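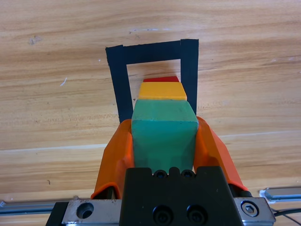

The Wativbridge two-arm bench kit is sold to small shops as a first step toward automated kitting and putting away. I ran it for 24 sessions with the Triletell 3 controller software to find out how much of that work it can do today. The test was deliberately easier than a real shelf: colored blocks, a tabletop, a target marked in black tape. The orange fingers close on both sides of the teal block and leave its top face clear, and that is the right grip for stacking. A coffee mug or a folded towel offers no such pair of flat sides.

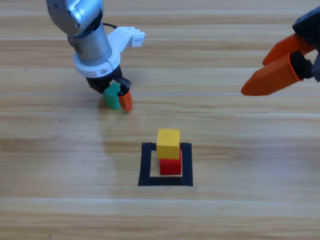
Yellow on red inside the tape square, with the green block in the left gripper.

Placement is the weak point. A second block set down slightly off center is acceptable. The error carries into the third, and the software has no routine for squaring up a stack before adding to it. My colleague Sugeng Lau, who packs orders at Radbridge, watched one session and asked when it would start on the dishwasher. It won't. Mean time for a three-block stack was 155 seconds, well behind a person using one hand.

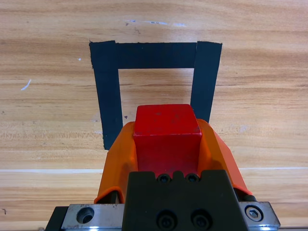
Grip force is set per job and not per object. I left it at the factory value for the blocks and had to lower it for cardboard cartons, which the fingers creased. The Illés finger pads sold as an option are softer, but they add width and make tight placements harder.

Setup took one afternoon. The manual covers calibration well and recovery from a dropped part badly - expect to stop the job and reset by hand.
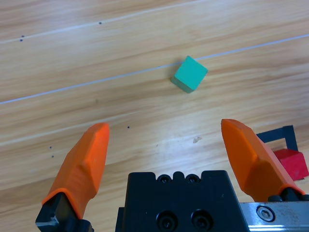 Reach is adequate for a workbench. Sharing the work between two arms needs its own handoff script, and the supplied one makes the second arm wait longer than necessary.

For repetitive placing of rigid, similar parts, the kit is usable with someone nearby. For household chores or mixed stock, I would not buy it yet.

Si-woo Cho, Sep 22, 2022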